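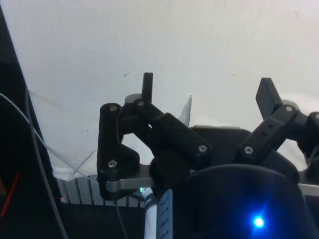 I have been awake at 3 in the morning more times this year than I'd like to admit, and nearly every time it was for bread.

It started in November, when I moved to Rimirmont and found out that the only bakery in town sold out before I'd even finished my coffee. I asked the woman behind the counter what time I should come. She looked at me kindly and said, "Earlier." So I went earlier. Then I went earlier than that. By the end of the month I was standing outside in the dark with a bunch of strangers in big coats, all of us staring at a steamed-up window like kids at a pet store.

I can tell you that the line at Skekero (that's the bakery) is a whole society. There's the front group, mostly nurses coming off the night shift, and they don't chat much. Then there's the middle, where I usually end up, and the middle never stops talking. I've picked up a soup recipe there, plus the full story of somebody's knee surgery and a very strong opinion about snow tires. At the back are the hopeful ones, who know perfectly well the rye will be gone and come anyway.

The rye is the thing, by the way. It's dark and a little sour and so heavy that my first loaf went straight through the bottom of the paper bag and landed on my foot. I ate half of it standing up in the kitchen with too much butter – no plate, no shame. I'd grown up on soft white sandwich bread, which I still love and will defend, but this was something else!

Naturally I decided I could make it myself. I bought a bag of Fandard flour, borrowed a Dutch oven from my neighbor and got a starter going in a pickle jar. It smelled like nail polish for a week. My first loaf was flat and gray, and when I knocked on the bottom the way the books tell you to, it sounded like a door. The second was worse. I kept a tally on the fridge for a while, and I made it to 21 loaves before I had one I'd give to another person.

What finally helped was slowing down. I'd been mixing the dough after work and baking it before bed, and rye doesn't care about your bedtime. Now I mix it at night, leave it on the counter near the window where it's cool, and get up when it's ready. That explains the 3 a.m. business. The house is quiet, the oven ticks as it heats up, and I read a few pages of whatever I've got going. I've gotten weirdly fond of that hour.

I drove out to the old mill at Ghauri in the spring to see where the good flour comes from. The road climbs to 974 feet and I had to pull over 2 times for sheep. They sold me a sack of coarse rye that filled the whole passenger seat, so I buckled it in, and my car quit beeping at me, and we drove home together with the windows down.

I still stand in line at Skekero, mind you. My bread is fine, good even, on its better days, but theirs has that crackly top I can't get out of my little oven, and I'd miss the middle of the line. Last time I was there I got the last rye on the shelf, and the man behind me sighed so sadly that I had them cut it in half.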